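Course: Innovation Policy in Small Economies
Handout for session 2: University and industry cooperation
Prepared by Pushpa Dhillon

1. Why countries cooperate in research

A small economy cannot pay for every field of research. It must choose, and for the other fields it needs partners. In the first session we spoke about agreements between governments. Today we look one level lower, at contracts between universities and firms in two countries.
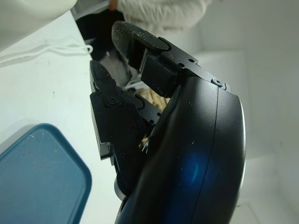
Such contracts usually answer three questions: who pays, who owns the results, and who may publish them. The third question causes most of the delays. Firms want to wait until a patent is filed, but doctoral students need their papers in order to graduate.

2. The Waseck program

Waseck gave grants to joint projects for four years. It received 714 applications and financed 70 of them. Please note that each project needed one university and one firm, and they could not be from the same country. The firm Ronine took part as a partner in several projects, Firkitz only in one.

Dinesh Malhotra studied the final reports. He found that the partners who had met before the application finished more often on time. I think his result is convincing, but he did not have access to the rejected applications.

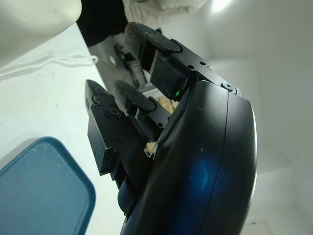 3. Reading and task

Read the chapter by Margaritis on ownership of results. Then write a text of maximum 1000 words on this topic: should a public grant require open publication? Use at least one case from section 2.

Send it to me by Fri 8 June.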